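Products > Perception > Ponley Thread

Ponley Thread: suture and instrument tracking for bench-top surgical robotics

By Doaa Tahiri, product documentation
May

Ponley Thread is a perception module for groups developing suturing behaviours on two-arm surgical research platforms. It takes endoscope video and arm kinematics as input and publishes a time-stamped model of the workspace: thread centrelines, incision edges, and the pose of each instrument tip. It runs as a standalone process and talks to your planner over a local socket.

Thread is a difficult target. It is narrow, it changes shape under its own stiffness, and on a glossy surface it competes with specular highlights of similar width and brightness. General-purpose segmentation tends to return it as fragments. Ponley Thread fits a continuous spline to each strand and carries the spline through short gaps where the strand passes behind an instrument or crosses a highlight. Each control point has its own confidence value, so a planner can refuse to grasp on an interpolated section.

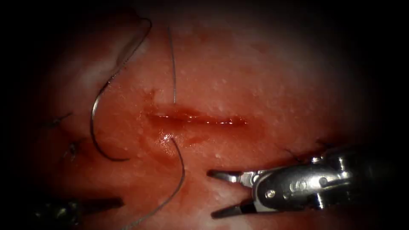

Suturing pad with open needle driver at lower right and loose strands either side of the incision.

Knots and cut tails are held in a separate class. Short ends left from earlier stitches are excluded from the grasp candidate list by default, and can be restored with the include_tails flag. Dark tails against a dark vignette remain the weakest case for the detector. We recommend setting the region of interest inside the lit area of the view.

Jaw state is estimated from the picture and compared with the commanded angle. Where the two disagree by more than the set tolerance, the module raises a warning and leaves the decision to the controller. It never commands motion.

Specifications
Instruments tracked: 2
Control points per strand: 10 by default, configurable
Pose history buffer: 2,000 samples
Replay buffer: 500 frames
Interfaces: C++ and Python
Output: strand splines, incision polyline, tip poses, jaw angle, per-point confidence

Calibration
Hand-eye calibration uses the Flidham target plate, sold separately. Repeat the routine after any change of endoscope or instrument. Kristaps Koppel's application note covers wrist joint offset on cable-driven tools, where slack in the cables shows up as a slow drift in tip pose - check this before adjusting camera parameters.

Licensing
Licences are issued per workstation and include the replay viewer and the annotation tool. Source for the socket client is supplied. The module is intended for research on pads and phantoms and is not licensed for clinical use.

Related items
Flidham target plate
Dalisay motion planner, two-arm edition
Nultetska log viewer
Application note: wrist joint offset on cable-driven tools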